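Clesmont 30 Dehumidifier: Seven Months in a Basement Workshop

Reviewed by Rebecca Valentini

The Clesmont 30 is a compressor dehumidifier aimed at basements and ground-floor rooms with poor air exchange. I bought mine in February for $287 and have run it daily ever since. It replaced a smaller Soleo unit that lost its refrigerant charge and was not worth repairing.

The room is a block-wall basement with a poured floor and one exterior drain. Without treatment, relative humidity sits in the high seventies from late spring on. The target is 50 percent, which is where hand tools stop showing surface rust and glue-ups behave as the label says they should.

Setup

Remove the tape, fit the casters, let the unit stand upright for a day if it was shipped on its side. The casters are a push fit and stay put. The power cord exits low on the left rear, so the outlet side matters if you plan to park it in a corner. Leave a foot of clearance behind the intake grille. The manual gives a smaller figure, but at that distance the fan note rises and extraction drops.

The drain hose is sold separately. The port takes a standard garden hose thread, and the supplied rubber washer leaks. I replaced it with a thicker one from the plumbing aisle and have had no drips since.

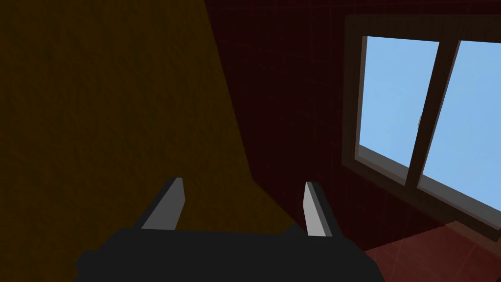

Controls are four membrane buttons and a two-digit display. Set point moves in steps of five percent. There is a continuous mode, a timer, and a fan speed button with two settings. After a power cut the unit resumes at its last set point, a feature the Soleo lacked.

Extraction

With the room at 75 percent and the set point at 50, the first pull-down took 32 hours. After that the compressor cycled, with longer runs after rain. The built-in sensor reads 3 points lower than my Fillance hygrometer, which I checked with a salt test before starting. The offset is steady across the range, so I set the unit to 45 and get close to what I want.

The temperature floor is worth knowing. Below the low sixties the coil frosts and the unit spends much of its time in defrost. In an unheated garage in winter, a desiccant model is the better choice.

Noise

Low fan is tolerable for desk work in the same room. High fan is not. The compressor start is a dull thump that carries through floor joists. Cathal Doherty, who runs the same model on a suspended wood floor, put his on a square of dense rubber matting and reports that the thump is gone. On concrete I saw no benefit from the mat. 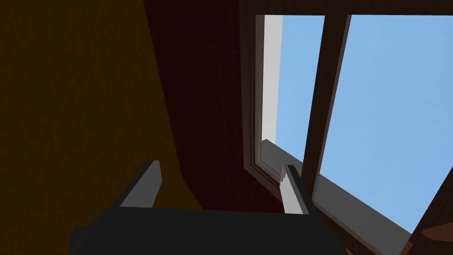

Maintenance

The filter slides out from the side and rinses clean under a tap. In a shop with a table saw it needs doing every two weeks. The filter light runs off an hour counter and knows nothing about dust, so ignore it. The bucket has a float switch that sticks if sawdust gets into the hinge. Brush it out when you clean the filter.

The coil can be reached after removing six screws from the rear panel. Two of mine were overtightened at the factory and needed a hand driver with some weight behind it.

Compared with the Arruda

The Arruda in the same size class costs more and includes a pump. If your only drain is above floor level, buy that one. With a floor drain the pump is one more part to fail, and its fan is louder on both settings.

Verdict

Recommended for heated or mild basements with gravity drainage. Budget for a hose and a decent washer, and check the sensor against a separate hygrometer in the first week. The warranty covers the sealed system for two years and everything else for one. Registration is by mail-in card only.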